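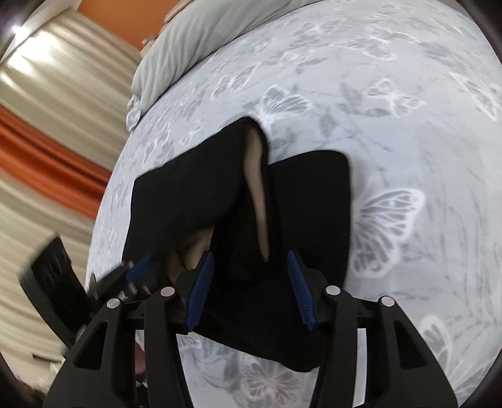
Circombe Magazine - Home & Living Desk

I fold on the bed. I always have, even back when I shared a place with Tarun Upadhyay and he kept a perfectly good table free for it. A duvet has some grip to it, so nothing slides, and a pale one is a real help with black clothes (try finding a hem on black cloth against a dark blanket at 11 at night!).

Black is most of what I own, so I've had practice. I go lengthwise first, smooth it with the side of my hand, then bring the ends in until I've got a squarish block that can stand up in a drawer. Trousers behave. Tops don't, the sleeves wander off, and I've learned to deal with those before anything else.

Lalit Bansal, who edits these pages, rolls everything. We argued it out over lunch in December and got nowhere - he says rolling saves space, I say his shirts look like they've been slept in. He did send me home to try it, and I lasted one load. The socks stayed rolled. Everything else went back on the duvet the same evening and got folded again, with the radio on.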